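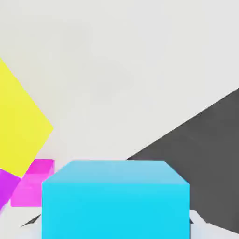
What changes for the packers once the Bitar cell takes over sorting? Mostly the pace: they stop feeding the line by hand and start clearing its faults, so the work comes in bursts.

January, 6:40. Hubert Kofler wants the Grongate shift cut from six people to three by spring. Burgi Hauser would move to fault response, same pay grade, two days of training at Ninden. She asked who covers her breaks. No answer in the plan.

Simulation ran again overnight, 90 cycles. Stop threshold still too tight - raised it one step. Wrote to Kofler that the break cover has to be settled before the rota goes up. Mustik invoice still open.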